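The water cooler by the window

11/21/23 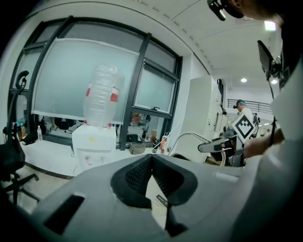 The cooler, with a bottle on top and the windowsill behind it.

We got the cooler in August, when we moved up to the second floor of the Hastau building. Before that everybody brought their own water or drank from the tap in the washroom, which tastes like pipe. I was the one who asked for it, so I ended up being the one who takes care of it.

It's a plain white one with two taps on the front. You set the big bottle upside down on top and that's all there is to it. The water comes from a company in Lullside. I pay a deposit on each bottle and they give it back when the empty goes out. The first month I forgot to put the empties by the door and we lost 2 deposits.

A full bottle weighs over 40 pounds. I used to lift it straight up from the floor and my back told me about it for a week. Now I set it on a chair first, wipe the neck, peel the cap sticker, and tip it over from there. Keep a towel handy. I still spill a little.

Cleaning takes me 18 minutes if I don't stop to talk. Unplug it, take the bottle off, drain both taps into a bucket, wipe out the well, rinse it twice. The taps get their own scrub with an old toothbrush.

The windowsill is the other thing. It's long and white and right behind the cooler, so people put their stuff down while they fill a cup and then walk off. There's a small water bottle with a white cap, a beige fabric bag, an orange and white bottle down toward the end, and a bunch of little colorful things I haven't sorted. If the bag is yours, please come get it. I'm wiping down the sill before the Geltenthorpe people visit and anything left goes in the box under my desk.

Next delivery is two bottles. I asked them to leave both inside the door this time.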